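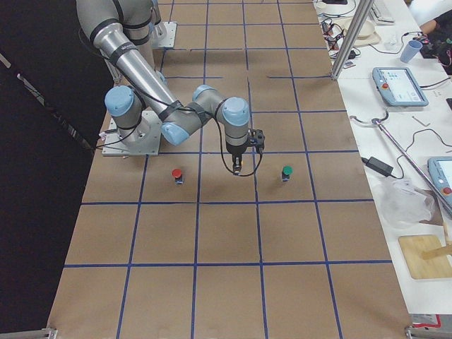 About Landen

We look after retirement money for people who'd rather not think about it. Small firm, Wetesdale, second floor over the old savings bank. Independent. No parent company, no in-house funds, nothing on the shelf we're paid to push.

Started by Bradley Crabtree after a long stretch on the bond desk at Flerham. He got tired of selling paper to other desks. Wanted to talk to actual customers. First client was his dentist. Still a client.

What we do, quick version. Rollovers from an old employer plan. IRAs, regular and Roth. Income planning for the first few years after the last paycheck, the part most folks worry about most. Bond ladders, lots of those. Social Security timing, we run the numbers both ways and print them out for you. Workplace plans for businesses under 100 employees.

What we don't do: options, currency, private placements, tips on your brother in law's stock. We don't do taxes either but we'll get on the phone with whoever does yours, and usually faster than you would.

Fees. One annual fee on what we manage, billed quarterly, on the statement in dollars as well as percent. Bond trades go through at whatever the custodian charges, no markup from us. If you only want a plan and no management that's a flat $987. Includes the meeting, the written plan and a second meeting once you've read it. Has been that price for a while, may go up in November.

Your money is not held here. It sits with an outside custodian in your name and you get there statements as well as ours. Please open both. If they don't match call us the same day.

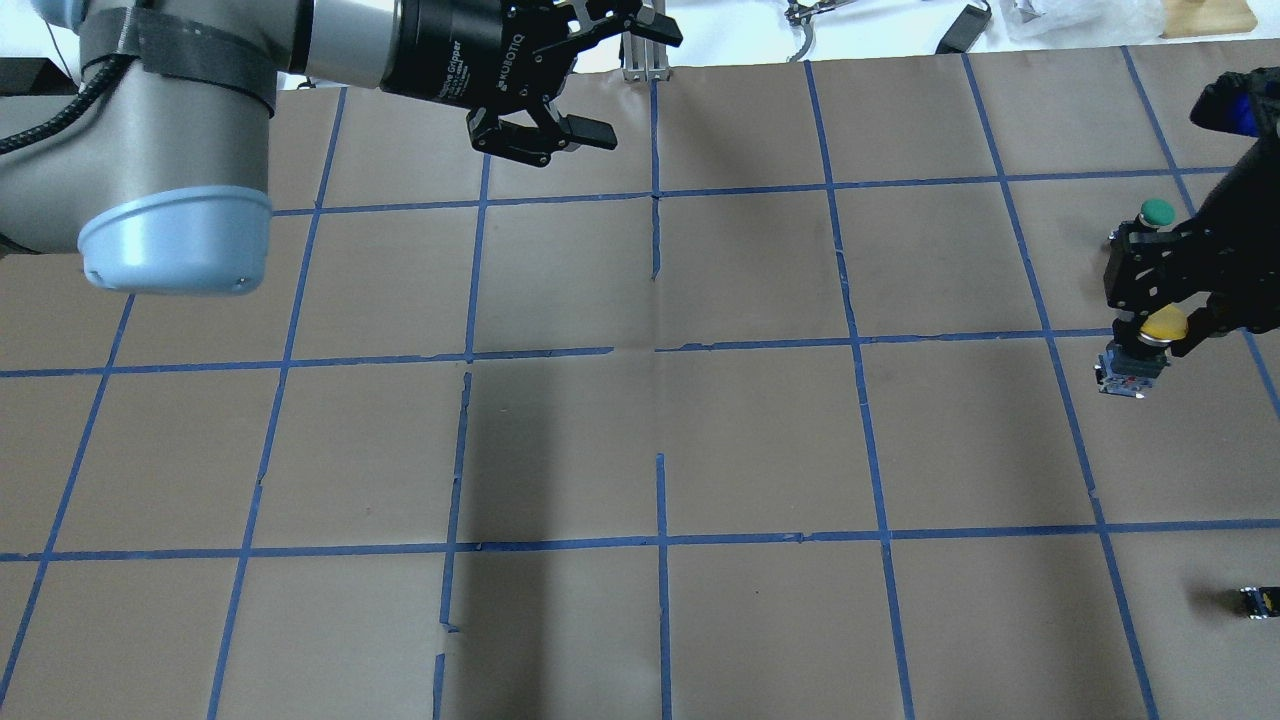
How we invest. Boring on purpose. Broad index funds for the stock side, high grade bonds and CDs for the other side, cash for the next year of spending. We rebalance when things drift past the limits in your plan, and the limits are in writing before we buy anything. A client in her 80s doesn't get the same mix as her son, obviously. Most people end up with 8 holdings or fewer. Easier to read, easier for your family to sort out later.

We call when something needs deciding. Otherwise a letter each quarter, two pages, Bradley writes it himself. He has opinions about callable munis, skip that bit if you like.

Ren runs the office. Transfers, beneficiary forms, required distributions, passwords (within reason). If you email at night Ren will see it first in the morning.

New clients: no minimum for a plan. For managed accounts there is one, ask, it bends for family of existing clients. First meeting is free and takes an hour. Bring your latest statements, a pay stub if your still working, and any pension paperwork, even the stuff you think is out of date. Parking behind the building, enter from the alley.

All investing involves risk including loss of principal. Nothing on this page is a recommendation to buy or sell anything. Our current disclosure brochure is free, call or write and we'll mail it.

Page updated May 9, 2018

We use cookies to keep this site working and to see which pages get read. By continuing to browse you agree to our use of cookies. Accept | Learn more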